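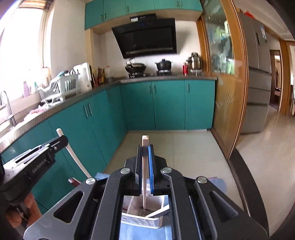
Chopstick in the fingers, basket on the blue cloth, second gripper coming in from the left.

I've come round to a slightly unfashionable view this August, and it's that the finger pads matter more than almost anything else we argue about. More than the camera, more than the controller, and a good deal more than whichever arm you end up bolting it all to. I've sat through plenty of talks where the gripper gets one slide and the software gets 20. I think that's the wrong way round!

We've been trying hand-held grippers at Jivville, in an ordinary kitchen with teal cupboards and a wok on the hob, and the job I keep going back to is the cutlery basket. It sounds dull. It's a horrible little test (I mean that kindly). A chopstick is thin, it's light, it's usually leaning on something, and it lives in a slotted plastic basket that slides away the moment you nudge it. Plenty of grippers that look marvellous picking up a mug go to pieces over a chopstick.

My first attempts were with the flat pads that came with the old Codska set. They were fine on boxes. On anything thin and round they let the thing swivel, so you'd start with a stick pointing at the ceiling and finish with one pointing at the fridge. Ridged pads are a different story. The ridges give a stick somewhere to sit, and you can feel through the handle when it has settled. I know 'feel' isn't a measurement, but I'd still trust it over half the charts I've been sent.
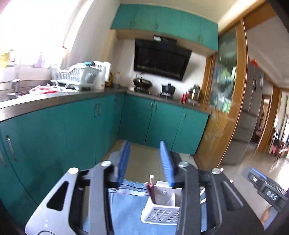
Blue ridged pads either side of the cutlery basket.

My friends on the Amissah project disagree with me, and they have a point. They say soft pads hide sloppy control – if the fingers forgive everything, you never learn where your aim was off. True enough. But people's fingertips are soft too, and we don't go round telling children to eat with tweezers until they've earned it.

What I'd like to see is makers selling the pads separately, in more than one hardness, with a decent way of swapping them. The Fakis pads I tried in spring needed 8 screws undoing for one change, and 6 of them were tiny. By the second swap I'd stopped bothering and was using the wrong pads for everything, and I bet I'm not alone. Two screws would do it. A clip would be even better.

The other thing I'd change is where we test. Benches are lovely, but they're all at the same height with the same light. A kitchen with a bright window on one side and shiny floor tiles gives the camera something to complain about, and cloth under the basket gives the fingers something to catch on. If a gripper's going to annoy me I'd like to find out early, before I've written a glowing review of it.

So that's my grumble. Spend less on the arm, buy more pads, and try a chopstick before you believe the brochure.

Filed under: Opinion, Grippers and Hands

More like this
Why I gave up on suction cups
Wrist camera or head camera? A long argument with myself
Codska controller, one winter on
Folding tea towels is harder than it looks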